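From: Marietjie Zwane
To: shop-automation list
Subject: Re: Budget for the second arm, and do we need the simulator seats?

Hi Khrystyna, hi everyone,

Sorry for the slow answer. I had your message open all of Saturday morning and kept getting up to look for old invoices, and by the time I found them I'd lost the thread of what I wanted to say. I'll put your questions back in so people who joined the list lately can follow along.

Khrystyna Hladun wrote:
> We are a small furniture repair and finishing shop and we already
> have one arm, which does sanding. We'd like a second one for
> handling work: opening drawers, holding doors, taking hardware
> on and off. My boss has asked me for one number by July.
>
> 1. Should the simulation software go in the same budget line as
> the arm, or wait until next year?
> 2. How many kinds of gripper fingers do people really end up
> buying?
> 3. Is there anything you wish you had put in the first request
> and didn't?
>
> The quote from Astine has the arm and one gripper and that's all.
> It looks a little thin to me.

Your nose is right about that quote! It is thin, and I don't think Astine is trying to pull anything, they just quote what you ask for. When we bought ours at the Mirkutgate shop we asked for an arm and a gripper and we got an arm and a gripper, and then we spent the rest of the year writing small embarrassing requests for everything else. Vusumuzi Moodley, who signs our purchases, still has the folder. There are 11 of them in there. He brings it up at parties.

On your first question, I'd put the simulator in the same request as the arm, and if you can, I'd start paying for it before the arm ships. Our lead time was 29 weeks, which felt like forever, and we had two simulator seats sitting there the whole time. Anel Matlala used hers to build a few pieces of the furniture we see most often and then just tried things -- where the base could stand, which way the wrist had to come in, whether the fingers had room to get at the front of a piece without bumping the top. She changed her mind about the mounting height twice, and on screen that cost us an afternoon each time. If we'd already poured the pedestal it would have been a very different conversation.

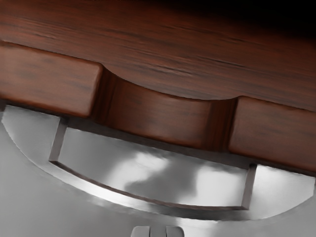 The other thing those weeks gave us was a much better idea of what we didn't need. We had been all set to order the long-reach version, and Anel could show that for our bench layout the standard one got everywhere we cared about. That one change paid for the seats with money left over. I won't promise you'll have the same luck, your pieces may be bigger than ours, but it is worth checking before anybody signs.

I should say where the simulator did not help, so you don't go to your boss with too rosy a story. It was not much use to us on friction. Old drawers stick, and every one sticks in its own way, and wax and varnish and a hundred summers of humidity don't go into a model very easily. So please keep some hours in the plan for trying things on real furniture, and a few junk pieces you don't mind scratching.

Fingers, now. We planned on one set and we own more than I like to admit. Flat pads do most of the work. We added a narrow pair for tight spots and a soft pair for finished surfaces, and the soft ones wear out, so treat them as a supply you reorder, like sandpaper. A full set of spares with the mounting plates came to $2,271 from Sibiya, and I would put that straight into your first request as its own line. Ask them about the plates in particular! Ours were left off the first order and the fingers sat in a drawer for a month waiting for them.

As for what I wish I'd asked for, mostly dull things. Training for a second person, so the whole cell doesn't stop when one of you has the flu. A proper cable carrier. Freight, and somebody with a forklift on the day. An electrician's visit, if your panel is as old as ours. And the yearly renewal on the software, which should be written out for year two in plain sight, or your boss will think it's a surprise when it comes.

Tumelo Engelbrecht went with Bulton instead of Astine for his handling cell and was happy with the service side, so he may want to jump in on how the prices compare. Tumelo, are you still reading these?

If it would help, Khrystyna, I can send you our old spreadsheet with the numbers taken out. The row headings are the useful part anyway. Just tell me which version of the arm you're looking at and whether it will stand on the floor or hang off a rail, and I'll take out the rows that don't apply.

Warm wishes to you all,
Marietjie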